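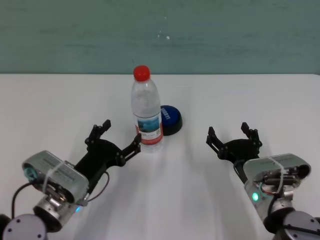 *Bottled water with a red cap, filled up to the shoulder.*

# Does the water really change sourdough that much?

Posted in Bread & Baking by **crumbsandcoffee**, 7:40 am

Hi all! I've been baking sourdough since February and I'm completely hooked (my freezer is nothing but bread now, send help). We've just moved from Plolport out to Wivenitz and my starter has gone sluggish. Back home it doubled by lunch. Now it's still sulking at dinner time, with a sharp, vinegary smell and a grey liquid on top.

Same flour, same jar, same spot next to the kettle. The only thing I can think of is the tap water, which smells a bit like the local pool. Should I be feeding it bottled water? Or is it something else? I'd love to hear from anyone who bakes out this way!

---

**Ida Eichhorn**

Oh, welcome to Wivenitz, and welcome to the club! I've baked here for years and the water does smell strong in the warmer months, but my starter has never minded it much. Chlorine can slow things down a little. Fill a jug the night before, leave the lid off, and use it in the morning. If your supplier uses chloramine, standing won't shift it, so ring and ask, or use a carbon filter.

If you want to know for sure, run a side-by-side test. It's such a fun weekend project! Split your starter into two clean jars and feed both the same amounts by weight, one with tap water and one with bottled. Put a rubber band around each jar at the starting level and keep them together on the bench. Do that for a few days before you decide anything.
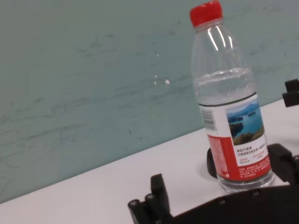 *Plain still water is all you need for the second jar.*

Go for still water with some mineral content. Distilled isn't ideal, and sparkling is a waste of bubbles.

My real guess, though, is temperature. The old houses up on Flanagan Road are freezing in the kitchen, and a few degrees makes a huge difference to the rise. Try the oven with only the light on (put a note on the door so no one preheats it!). The grey liquid usually means it's hungry, so pour it off or stir it in and feed a bit more often. A spoonful of wholemeal rye in each feed will perk it up beautifully too.

---

**rikent_ron**

water is water mate. I use the tap in Rikent and my bread's great. feed it twice a day and chuck it somewhere warm

---

**loaf_2086**

Agree with Ida on the warmth! Also check your scales. Mine were playing up and I was adding far more water than I thought, and a runny starter won't hold its bubbles, so it looks dead when it's perfectly happy. I keep 192 g going in a tall jar, fed with equal weights of flour and water, and it climbs right up to the lid. Please post a photo of the first loaf from the new kitchen!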